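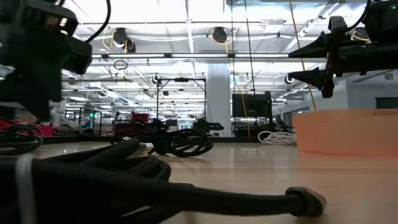 Two-gripper station, Sovham lab, with cable bundle and foam block on the table.

Progress report to the Trullel fund, Tuesday, June 8, 2021

Cable work took most of this period. Coiling a lead and putting it away is a chore in every home and on every shop floor, and it is still hard for our machines. A cable changes shape each time it is touched, and a braided one snags on itself.

We ran 3000 attempts at the station across all tasks. Of the 172 that asked for a full coil from a tangled start, most ended with a loop left over or a dropped end. Picking up a plug end and moving it to a marked spot is now dependable. Foam blocks are no trouble -- they hold their shape and forgive a poor grip.

The Erkham shop trial is delayed. Hong, our parts supplier, shipped the wrong finger pads, and the replacements are 2 weeks out. We used the time to rewrite the regrasp routine.

Our view for now: a machine can tidy rigid items on a bench without help. It can't yet be left alone with cords, towels or bags. We expect to have a coil result worth showing in December.

Spending is within plan. We request no change to the budget.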